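The interview was at two, and I got there at 1:20 because I am my mother's child. The guard at Furholm gave me a sticker with my name spelled wrong (everybody gets the first half of Tamunoemi and then panics) and pointed me at a couch so low my knees came up to my chin. So that's how I waited, folded up like a lawn chair, whispering answers to a fern.

I'd practiced. Oh, had I practiced! My cousin Grasia had run me through the whole thing the night before, playing the boss in her bathrobe. "What's your biggest weakness?" she kept barking, and every time I said "I care too much" she threw a sock at me.

At ten past two a tall woman came out and said, "Ms. Etim? I'm Filali. Come on back, the good room's taken."

The bad room had two chairs and a radiator that knocked. She looked at my resume for a long time. I could hear my own stomach.
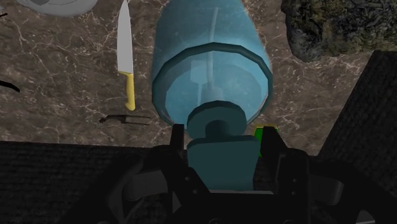
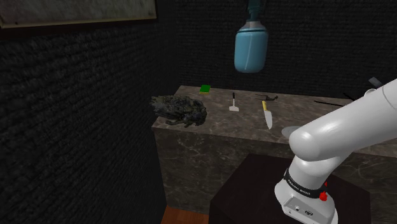 "You were at Iltis for three years," she said finally. "Why'd you leave?"

I had a beautiful answer for this one. It had the word "growth" in it, twice. I opened my mouth and what came out was, "They moved my desk into the hallway."

She put down her pen. "The hallway?"

"By the restroom. They said it was for a week and then it was March." And then I couldn't stop! I told her about the draft, and the people who'd stop to chat with wet hands, and how I'd once closed a 2000 dollar order while holding the door open for a man with a cart. I told her I was 29 and I wanted a wall behind me. Just one wall, I wasn't picky about the other sides.

The radiator knocked. I thought about the bus home, and what I'd say to Grasia, and how many socks there would be.

"What was the order for?" Filali asked.

"Envelopes," I said. "About a million envelopes."

She laughed so hard she had to take off her glasses, and then she got up and opened the door and looked both ways down the corridor. "Can you start Friday?" she said. "I'd have to show you the desk first."

I picked up my bag and went after her.

Back to top | Contact | Copyright, all rights reserved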